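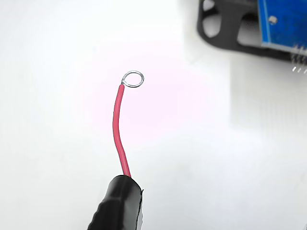 Leonie Tiedemann thinks the loop is the whole job. Get the loop right at the end of the wire, she wrote to us after her first evening class, and the soldering more or less takes care of itself. We've had that pinned up by the door ever since and it's as good a start to this page as any.

About Flivex

Small wiring and soldering school. One long room over the old Kohlhase paint store, entrance round the back, buzzer says Drulley (former tenant, just press it). Started by Ottmar Engelhardt, who still teaches most of the evening groups and still sharpens his own cutters.

We teach people to join a wire to a thing so it stays joined. Hobby people, model railroad people, a few who fix synths, parents who got handed a kit and a bad instruction sheet. No experience needed. Bring glasses if you wear them, the work is little.

What we do first

Wire. No iron for the first session, sorry. You strip, you twist, you bend, you cut it off and start again. We want bare metal in a round ring, the end wrapped back on itself at the base, insulation finishing clean just below it. No nicks in the red. Most people get through 30 before they make one they like, and then they make 2 more and hate those.

White bench tops on purpose, by the way. Dropped bits show up. So does a ring that isn't closed, you look through the middle and see it right away. 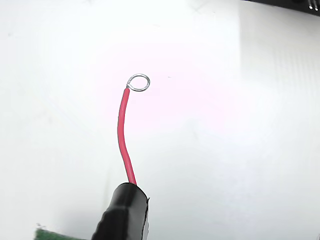
Then the boards

Second session the irons come out. Practice boards are a pattern we call Zurik, our own layout, we get them made in batches. Big pads, forgiving. You put your ring down on the pad, heat both, feed solder, take the iron away and keep your hands still. Count to five. People never count to five.

Lumpy joints are fine early on. We'd rather see a lumpy joint that you can explain then a pretty one you can't. After that it's rows of through-hole pins, evenly domed if you're lucky, and cleaning off the flux. There's usually a cloudy patch left somewhere. Brush, alcohol, go again.

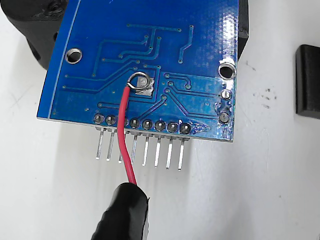
Groups and cost

Groups are small, everybody gets a bench and a lamp. The four-session course is 128, tools and wire included. Two-session refresher is 84. Boards are yours to take home. Pay at the first session, card or cash.

Evenings start at 6:30, door is open from 6:15. Next new group is Febuary. Returning students can come in for open bench, ask Ottmar which evenings.

Finding us

Stairs only at the moment, the elevator is waiting on a part. Bikes in the yard. Please don't park across the paint store gate, they do still use it for deliveries.

Questions to the front desk, or leave a note in the box under the buzzer and we'll call back.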